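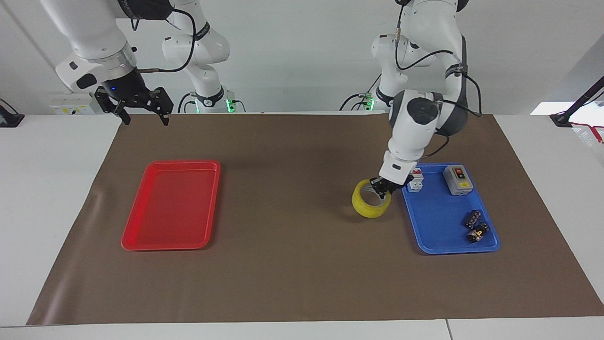

Poller canvass software, reviewed 29/04/2006

Our ward group in Toltby has used Poller since October, through one by-election and most of the campaign for next month's council seats. We paid for it out of branch funds, so this is a customer's view.

Poller takes the marked register and turns it into walk sheets. Toltby ward has a little over 2,000 electors on our side of the railway, and loading them took an evening. The import stopped twice on flats at Gembridge Court, where the council lists the block name before the number. You have to swap the columns by hand.

The walk sheets are the best part. Odd and even sides print separately, and previous voting intention is shown in one clear letter. We knocked on 400 doors in the first fortnight of the by-election and typed the answers in the same night. Our old package, Chala, could not have kept up, although its street maps were better and I miss them.

Postal votes are handled badly. They sit on a separate screen and do not carry across to the polling day list. We had 17 people called on who had already voted by post, and several rang to complain.

The licence covers one ward and up to 1,000 printed sheets a year – more can be bought, but only in blocks. Telephone help is open on weekday mornings, no use to anyone with a job.

Worth having for a single ward. For a whole constituency I would wait for the next version. Three stars out of five.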